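Keeping Dried Foods Dry

Dried mushrooms, seaweed, beans and soup greens last a long time if moisture stays out. Most of what spoils in our pantry spoils after the bag has been opened.

Before you open the bag

Leave sealed bags sealed until you need them. Store them flat, away from the stove and the dishwasher vent. Write the date you bought them on a strip of masking tape and stick it to the back, where it won't cover the cooking directions.

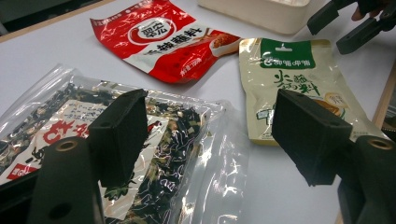 Opening

Cut straight across with scissors, close to the seal. You want as much spare plastic as possible left for folding. Tearing from a notch often runs down the side, and then the bag won't close.

If the pieces are small and flaky, open the bag over a sheet of paper. Crumbs can be tipped back in or dropped into soup.

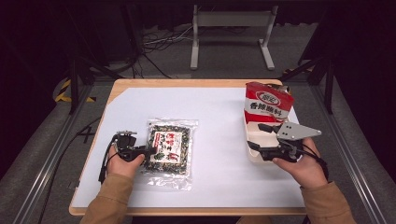 Closing it again

Press the air out from the bottom up, fold the top over 2 times and clip it. A clothespin works. Don't rely on a rubber band — it leaves gaps at the corners.

Strips and scraps of packaging go straight in the trash before you start cooking.
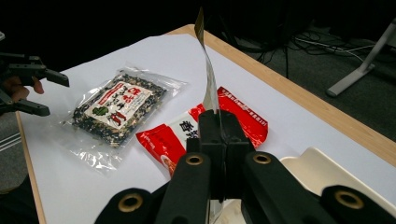

For anything you use every week, a glass jar with a tight lid is better than the bag. Wash it the night before and let it air-dry with the lid off. A 300 ml jar is enough for most dried greens. Cut the directions from the package and tape them to the jar.

Last updated 16/03/2026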